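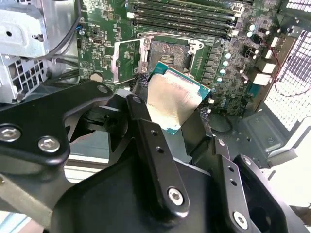

**Skunditz, April** – Computer refurbisher Nillia has moved processor swaps at its Skunditz workshop to robot arms. The 10 technicians who used to do the job by hand now handle testing, thermal paste cleanup and repairs the machines can't manage.

The workshop takes in 500 used desktop towers a week, mostly from offices and schools. Seating a chip over the fine contacts of an open socket was the task staff complained about most, said shift lead Sabina Paulík. "By the afternoon your hands are tired, and a bent pin means a dead board," she said.

Nillia says no jobs were cut. Technicians had 60 hours of training on the arms, and each now watches over two stations. Teodoro Bautista, who has worked there for six years, said he misses some of the bench work. "I walk more and sit less. The noise is new."

Pay grades for the new duties are still being discussed with staff. A second line, for memory modules, is planned.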